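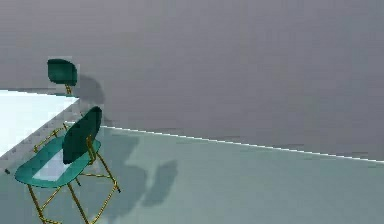
Clullow Simulation Practice Office. Nov 13, 2018. Today we are publishing the second edition of our guidance on simulated rooms used to test indoor mobile robots. The main provisions are set out in this thread. The full text goes to member labs tonight. (1/12)

Scope. The guidance covers rendered interiors in which a robot's navigation or object-finding software is evaluated. It does not cover physical test floors, which remain under the February document. (2/12)

Section 3, scene records. Every room must have a record listing its furniture, wall and floor colors, light positions and random seed. A room without a record may be used for development but may not be cited in a test report. (3/12)

Section 4, furniture. Thin parts must be kept in the collision model. Chairs on slender metal tube frames are a frequent source of error: the seat and backrest are modeled, the legs and crossbars are left out, and the robot plans a path straight through them. (4/12)

Section 4 also asks for chairs in more than one position. A set in which every chair is tucked neatly under its table does not represent a room in use. At least one chair per table should be pulled out or turned at an angle. (5/12)

Section 5, partial views. A chair behind a table may show only its backrest above the tabletop. Such objects must stay in the ground truth and be labeled as partly hidden. Removing them to improve a score is a reportable deviation. (6/12)

Section 6, shadows. Shadows must be switched on for all reported runs. A dark chair shadow on a pale floor can be mistaken for an obstacle, and the test should show whether the software makes that mistake. Runs without shadows may be added for comparison, clearly marked. (7/12)

Section 7, plain surfaces. Bare gray walls and single-color floors are permitted. Labs should note that position tracking from camera input is harder where there is little texture, and should report results for plain and textured rooms separately. (8/12)

Section 8, stored images. Heavy compression leaves blotches and small blocks on flat surfaces. Labs must state the compression setting and keep 2 uncompressed reference views of each room. (9/12)

Sample size. The minimum for a full report is now 975 runs, raised from 800. Reports already in review under the first edition will be accepted at the earlier figure. (10/12)

We received 368 comments on the draft. Yanti Osman and Wahyudi Pasaribu edited the final text. Sections 5 and 6 were rewritten following objections from Pilkington, whose reply is attached in full as Annex B. (11/12)

Questions on scene records should be addressed to Rohani Majimbun. Requests for an extension should be sent to Aidan Ó Dubhghaill, with the lab name and report number in the subject line. (12/12)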